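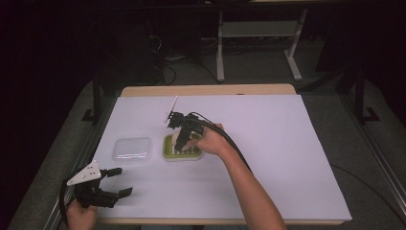
Institutions that fund robot learning continue to ask for volume. The Negi program, for which I reviewed submissions in November, required 850 demonstrations per task and said almost nothing about their quality. I believe this is a mistake. A person working with hand-held grippers makes small corrections at the moment of contact, and these deserve closer study than the total. 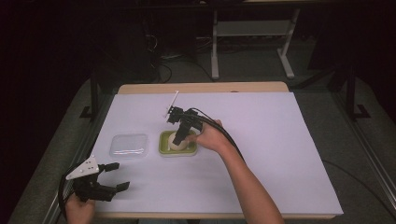 A set of 300 examples, each checked by a second reader, should be accepted in place of the larger number. Reviewers should also ask who discarded the failed attempts, and on what grounds.

Rizwan Bajwa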